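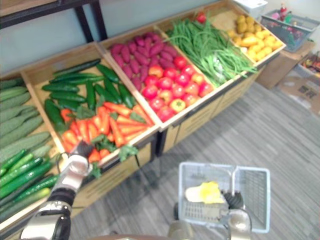

Chapter 4
How a Town Council Does Its Work

In this chapter you will learn
what a council can decide and what it cannot decide
the difference between a ward member and an at-large member
how a proposal becomes an ordinance
where a resident can speak, and for how long

Key terms: ordinance, resolution, quorum, ward, at-large seat, public comment, first reading, second reading

4.1 The town of Naststead

Most of us meet our local government before we meet any other. The street in front of the house, the water in the kitchen, the hours of the public library and the price of a market stall are all decided near to home. Many people can say who is the president of the country, but they are not sure who represents their own street. In this chapter we follow one council, in the town of Naststead, and we look at how it works during an ordinary year.

Naststead became a town in 1892. Before that it was a group of farms and one mill, and the county made all decisions for it. The first charter gave the town a mayor and a small council, and it gave the council power over three matters: roads, water and the public market. Other powers came later, when the state law allowed them. A charter is for a town what a constitution is for a country. It says which offices exist, how they are filled, and what the people in them are permitted to do.

Today the town has 4 wards. Each ward elects one member of the council, and all voters together elect 2 more members, who are called at-large members. The mayor leads the meetings but votes only when the council is divided equally. This last rule is common, but it is not the same everywhere. In some towns the mayor is a full voting member, and in others the mayor has a veto.

4.2 Wards and at-large seats

A ward is a part of the town with its own representative. The ward of Pilness lies on the low side of the river, and its residents care very much about drains and flooding. The ward of Ackroyd is on the hill and contains most of the shops. A member from Pilness will often ask first how a plan touches the river. A member from Ackroyd will ask about parking and delivery hours. Neither of them is wrong. They were chosen by different people who have different needs.

At-large members must look at the whole town. Their supporters say that they help the council to avoid quarrels between neighborhoods. Their critics answer that an at-large campaign costs more money, and that a small neighborhood can lose its voice in a large vote. You will meet this argument again in Chapter 6, when we speak about elections.
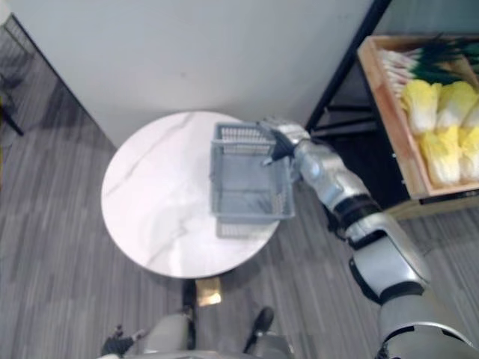 A basket on a round marble-topped table.

4.3 Ordinance or resolution?

These two words are easily confused. An ordinance is a local law. It stays in force until the council changes it or removes it, and a person who breaks it may have to pay a fine. A resolution expresses the opinion or the intention of the council. It can thank a retiring employee, ask the state for help, or approve a single contract.

In Naststead an ordinance must be read at 2 public meetings. At the first reading the clerk presents the text and the members may ask questions. Between the readings the text is open to the public at the town hall. At the second reading the members may offer changes, and then they vote. If a change is large, the process starts again from the first reading.

The council cannot vote on anything without a quorum. A quorum is the smallest number of members who must be present. When too few members come, those who are present can only set a new time and go home.

4.4 A case to follow: the Clinik proposal

In March the council received a proposal named Clinik. Its purpose was to open a small health office in the old market building, so that older residents would not need to travel to the county hospital for simple matters. The proposal had a cost, and it also took space away from the market. For this reason it touched two of the oldest duties of the council, money and the market.

Public comment was at 7 p.m. Each speaker had 3 minutes. Residents of Pilness were mostly in favor, as the bus to the hospital does not stop in their ward. Several shop owners from Ackroyd were afraid that the market would become too small to attract buyers. The council sent the proposal back to the clerk with a request for a new floor plan, and the first reading was moved to the next meeting.

We will return to Clinik at the end of each section of this chapter. As you read, keep a page in your notebook for it, and write down which body has to act next and under which rule.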